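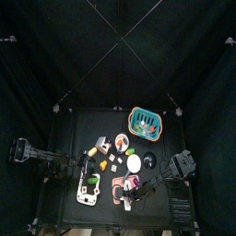 Lambros Andreadis asked, after reading our spring report, whether a toy kitchen really needs a toaster when most of the children will only want to cut things up and put them in a pot. It was a fair question and it ended up shaping a lot of what we did this period, so we are putting it first.

The answer from the playgroups is a very happy yes! The toaster is one of the most asked-for pieces in the whole Stotetti lending kitchen. Children put corn in it. They put the pepper in it, or try to, and then they wait and tell each other it's not ready yet. All that waiting and talking is what we hoped the Sevia grant would pay for, and we're delighted to report that it's happening in every group we have visited so far.

Where we are

The lending kitchen is now going out to 4 playgroups, up from one at the time of the last report. Each loan is for a month, with a swap in between if a group wants a different mix of food. We have 80 pieces of toy food and cookware in circulation, all washed, labeled on the storage bag and entered in the loan book. The grant plan had us reaching this point at the end of the summer and we were there in May.

What goes in a set

After a lot of trying out we have settled on a basic set and a few extras. The basic set has a pot, a frying pan, a bowl, the toaster, a basket to carry the food in, and a tray. The food is mostly vegetables: corn, peppers in more than one color, an eggplant. The teal basket with the orange rim has been the big favorite for carrying (we had expected the children to ignore it and use their arms). It works as a shopping basket in the first half of the morning and as a place to put everything at the end, and the groups tell us tidying up goes much faster when there's one obvious place to tip it all.

The pink tray was a late addition. We bought it to keep the small pieces from wandering, and it has turned into the "restaurant." Food goes on the tray when it has been ordered and comes off it when it has been paid for. One group now has a rule that you may not eat straight from the tray, which the children made up themselves and enforce with great seriousness.

The sushi was the surprise of the season. We added the blocks with the printed roll design mainly to have something that wasn't a fruit or a vegetable, and they get lined up, stacked, served, sold, and very often cooked. Nearly every child we watched put the sushi in the frying pan at some point. We would like more of them.

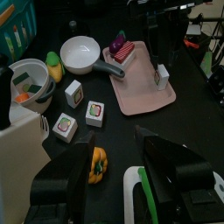 Mixing the foods up instead of sorting them by type has also helped. In our first version everything came in separate bags, vegetables in one, cookware in another, and the adults spent the opening minutes of each session laying it all out nicely. Now we suggest setting out a pot, a pan and a handful of mismatched food and letting the children get on with it. Play starts sooner and we hear a lot more of "what goes with this?"

How the sessions run

A typical session is 30 minutes of free play at the table, followed by a shorter stretch where an adult joins in as a customer. We were unsure about the customer part, but it is going beautifully. Children who say very little during free play will often speak up to tell a grown-up that there is no soup left. The Antoniadis room group has started writing down the orders, with drawings for the ones who can't read yet, and they have kindly lent us the order pads to show other groups.

We tried a plain dark table and a patterned cloth. The plain table was better. The smaller pieces are easier to find on it and there is less to fuss with when somebody leans across for the pepper.

Spending

We are within budget on toys and slightly under on transport, because two of the groups collect their own sets. The one line that has gone over is storage. The Esto bags we chose were too shallow for the pans (the long handles stick out of the top and catch on things), and we replaced them with deeper boxes after about 3 weeks. The old bags are still in use for the food, so the money was not lost, but we should have measured first. The full table of costs is attached separately.

Things still to sort out

Small pieces go missing. So far it has been very few, and several have come back in coat pockets, but we want spares in hand before the sets go anywhere new.

Washing takes longer than planned. The printed faces on the food blocks need wiping one by one, and soaking them is out of the question. We have added a page on this to the loan sheet and will see whether it gets read.

Two groups have asked for a recipe card to go with each set. We love this idea and have a first draft, with pictures only, for corn in a pan, pepper in a bowl and eggplant on a plate. We don't have a plate yet. It is on the list.

Next period

We plan to finish the recipe cards, buy more sushi and one more toaster, and hold an open morning where families can try out the sets before a group borrows one. You would be very welcome at that, and we will send the time as soon as the room is booked. We'd also be glad to hear whether Sevia would like the next report in this form or a shorter one.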